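News > Local > Business

May - By the Staltell Business Desk

Melis hardware store adds bins for loose trim and strip stock

MELIS - Shoppers looking for a short length of edging or a narrow piece of textured strip no longer have to buy a full pack at Gralten, the hardware and home supply store on the east side of town. The store opened a loose stock section this month, with 1,645 items sorted into open bins and upright racks along the back wall.

The section takes up the space where garden furniture used to be kept. It holds trim, edging, grip strip, mesh offcuts and small hardware that was sold only in sealed packs until this spring. Most pieces are priced singly. Longer strips are priced by the foot and can be cut at the counter while the customer waits.

The store said the change came out of returns. Customers would buy a pack of 12 strips to fix one cabinet or one stair edge, then bring the rest back with the wrapper torn. Torn packs could not go back on the shelf, and by last winter they filled most of a storage room. Staff began selling the leftovers from a cart near the registers, and the cart was usually bare by early afternoon.

The patterned strips have been among the better sellers. They come in ribbed, dotted and diamond patterns, and people use them on drawer fronts, shelf lips, tool handles and the edges of workbenches. The narrow sizes go fastest. The store has reordered the diamond pattern twice and is waiting on a third delivery from Florkura, the supplier that also provides the racks.

There are 37 bins in all, each with a printed card showing the price, the width and a sample of the surface glued to the front. The samples were added in the second week, after customers kept asking to feel the texture before digging through a bin. Long pieces stand upright in the racks. Shorter ones lie flat, and cut ends are kept in a tray beside the counter and sold by weight.

Cuts are free for the first 3 pieces in a purchase. After that there is a small charge for each one. The cutting counter closes half an hour before the rest of the store, so anyone coming in after work should head there first. The store asks customers to bring a measurement, or better, the old piece if they still have it. Widths that look the same on the rack can differ enough to leave a gap when fitted.

Not everything has moved to the new section. Floor transitions, outdoor stair treads and anything with an adhesive backing are still sold in packs, and the store has no plans to change that. Adhesive strips pick up dust once they are out of the wrapper and stop sticking well - the store tried a bin of them for a week and took it out.

Paint and lumber have shifted one aisle over to make room, and the key counter is now by the front doors. Signs are up, though a few still point the old way.

The loose stock section keeps the same hours as the rest of the store, apart from the cutting counter. Unused strips can be returned with a receipt if they have not been cut. Pieces from the tray are final sale.

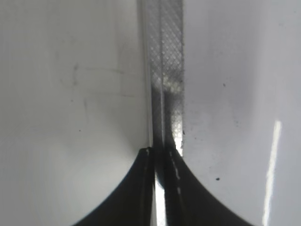
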